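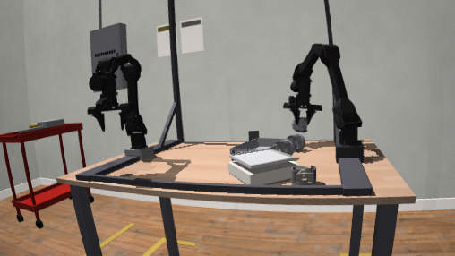 **COKHAM, September 10, 2025**

Quick one this month, printer wants copy by noon.

Water shutoff on Farnum Road is back on. Crews will be on the stretch between the feed store and the Acuña Street light, replacing the old main. 919 feet of pipe, all told. Expect no water during work hours, usually back by supper. Fill a few jugs the night before. Bathtub too if you've got toilets to flush. Run the cold tap a few minutes after it comes back, brown water is normal at first. Don't do laundry untill it's clear. White shirts especially, ask me how I know.

Parking: none on the north side while the trench is open. South side is fine, but leave the hydrants alone. Tickets are $75 now, up from $30. Yes, really.

Trash pickup doesn't change. Haul your bins to the corner if the truck can't get down your block. Recycling same deal. 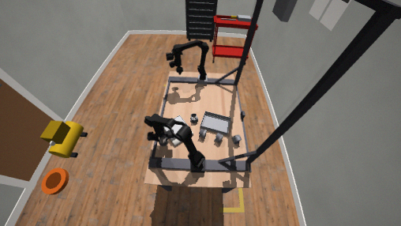

*Wood floor, table with a dark metal frame.*

Detours. Through traffic goes up Nelon Avenue and back down by the ball field. School bus 43 will stop at Nelon and Acuña, not at the mailboxes. Tell the kids. Tell them twice. Walkers can still get through on the south sidewalk, there's plywood over the rough parts and its slick when it rains.

If you're on a well none of this applies, carry on.

Paving comes later. They'll patch with gravel first, then a real surface before the cold sets in. Word is December at the latest, weather permitting. We've heard that before.

Other stuff, fast:

- Leaf bags at the town office, free, two rolls per house
- Lost gray mitten still on the fence by the library
- Yard sale signs come down after the sale, please
- Meter readings can go in by phone again, same number as on your bill

Low pressure once the work's done? Clean the little screens in your faucets before you call. Grit gets in there. Still low, then call. More next month if theres room.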